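Refinishing notes, dining table, Bukstead flat. Round top, wood, dark brown. Last coat went on May 25, 2018.

2/ Product was Corkura gloss, thinned for the first coat only. Two further coats neat, light sanding between each. Tin says 2 hours to touch dry. Allow longer in a cold room.

3/ Full cure is a matter of weeks. I kept crockery off it until well into June. Satti wax on top is optional and I left it out, as it dulls the gloss.

4/ In daily use now. Sauce bottles and jars live on the right-hand side, fruit towards the back. Dishes get lifted, never slid. One woven bead trivet so far; a second is on order from Drernville. 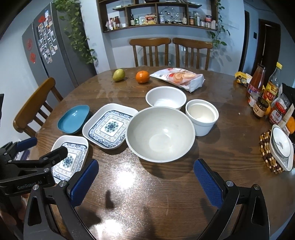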